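Collecting demonstrations in simulation, part 2
16 Mar 2020

The first batch for Willell is finished: 700 episodes, of which 157 were thrown out. Most of the rejects were duplicates from a logging bug I introduced in December and did not catch until the file sizes looked wrong. The rest were runs where the operator gave up and hit reset.

Each episode stores the camera view, the joint state and the instruction text. I write the instructions by hand, 51 templates so far, and fill in the object names from the scene file. Tristinar handles the scene layout and Skidetti does the recording. The two disagree on which axis is up, so there is a conversion step between them that I would like to delete someday.

I used to collect one room at a time. The policy learned the room. Episodes now start anywhere in the house, and the small objects are shuffled at every reset. Start views from the current set, all rendered:
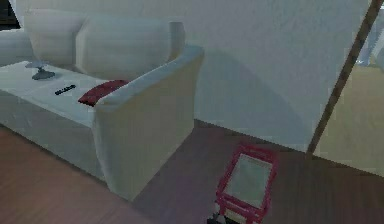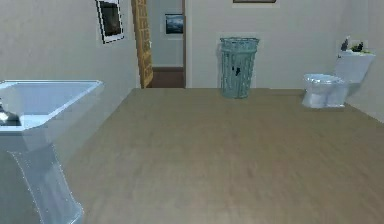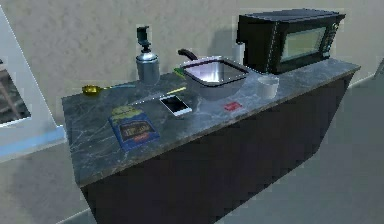 Operator time is still the bottleneck. A careful person gets through 40 episodes in a sitting before the quality drops, and the drop shows up first as long pauses before the grasp. I trim pauses at the start of an episode but leave the ones in the middle, as cutting them makes the arm velocity jump.

Next is the train and test split. I plan to hold out whole layouts and keep a few object types out of training as well. The Parisi loader splits by episode index, which leaks layouts across both sides, so that has to be rewritten before I report any success rates.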